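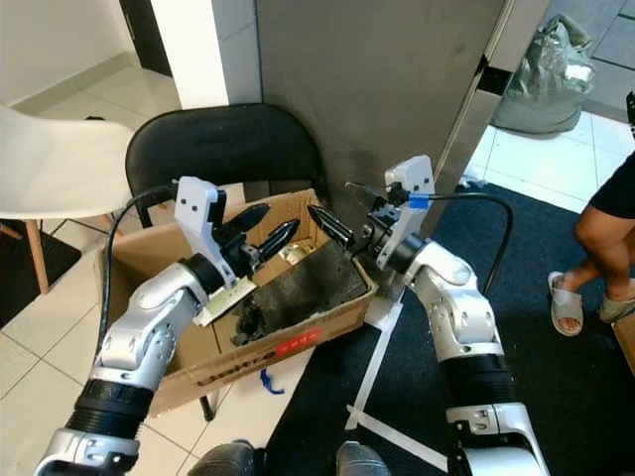

A box on its folding chair, flaps out, with something dark grey and crumpled filling most of the inside.

7 Oct 2026
By Tahmineh Mahmoudi

Search this site Type a word and press enter

I have wanted to see inside Fellon ever since they took over the old carpet showroom behind the station, and when the autumn open day came up I put my name down the same evening. It's a packing and repacking house, which I know doesn't set every heart racing, but I post a lot of pottery and I have views on boxes. My sister came along for the cake.

We were let in through the side door, signed a sheet and got a sticker each, and then stood in a corridor for a good while admiring a noticeboard. Kyu-ri Hyun took our group round. She has worked there for 18 years, counting the time at the previous address, and she talks about cardboard the way other people talk about their gardens — fondly, and with a few grudges.

The first stop was the flattening room, where used boxes come in from the shops in town. They take in 300 on a busy morning, and each one gets a squeeze at the corners before anything else happens to it. If the corners have gone soft it goes for pulp. Old labels and printing don't matter at all, and I rather liked seeing so many lettered boxes about the place, each with a bit of somebody else's business on the front.

What I hadn't expected was how much goes on at chair height. Kyu-ri likes a box to sit on a folding chair while it is being filled or emptied, with the flaps folded right back so that you can look straight down into it. She says the floor ruins your back and a table is too high for anything deep. I have been packing on my kitchen table since I started and getting a sore shoulder every December, so I came home and tried it with the garden chairs. Much better! (Put a towel down if yours have slats.)

We then had a go ourselves. Each pair was handed a box, a heap of soft filling and a small awkward object, and ours was a glass lamp from Idov, all neck and no bottom. My sister packed it far too tightly. You want the filling to give a little when you press it, and there should be some under the thing as well as round it, a point I have been getting wrong with my jugs. Kyu-ri gave ours a shake by her ear, pulled a face, and made us do it again. The second attempt passed.

After that came tea in the front room, with cardamom buns from Maurya. They were very good and there were not enough of them. I bought a bundle of second-hand boxes in the size that fits two mugs side by side and then had to carry it back in the drizzle, wrapped in my sister's coat, about which I shall be hearing for some time.

If you go, the Parkeo car park opposite is the easiest, though it charges for a minimum of 2 hours and the tour with tea took us just over that. Wear something warm, as the big doors stay open. The next open day hadn't been fixed when I asked, but the September one had a waiting list, so I would ring early.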